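How does a works council work?

A works council is a group of employees chosen by the other employees to talk with the managers of a company. It deals with matters such as working hours, breaks, safety and changes to the building.

A works council is different from a trade union. A trade union can have members in many companies, and people choose whether to join it. A works council belongs to one workplace and speaks for all the staff there, including those who are in no union.

Who can be on it?

Rules differ from place to place. At the Lellcombe factory of Fluditz, which makes door hinges, any employee who has worked there for a year may stand. There are 2,629 employees. At the last election 2,505 of them were allowed to vote, and 2,283 did so. The vote is secret — each person marks a paper alone, folds it and puts it in a box.

What happens at a meeting?

The council and the managers sit down together at a table. Both sides receive a list of topics beforehand, called an agenda. Someone writes down what is said and agreed. These notes are called minutes, although they have nothing to do with clocks.

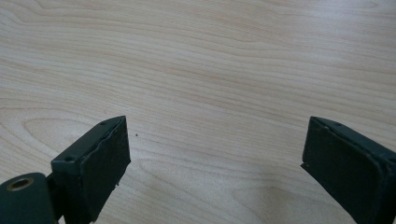
Informing and consulting

These two words are often mixed up. To inform means to tell the council what is planned. To consult means to ask for its opinion before the decision is made, and to give a reply to that opinion.

In May the managers at Lellcombe wanted to move the start of the early shift. The council pointed out that the first bus from Boltow would arrive too late for 60 workers. The managers kept the old time for that group.

Can the council say no?

Sometimes. In certain countries the law lets a council block some kinds of change. In others it can only give advice, and the managers decide.

Words to know

Agenda: a list of things to discuss.
Ballot: a secret vote.
Shift: a set period of work.

Page last checked: 29 September 2021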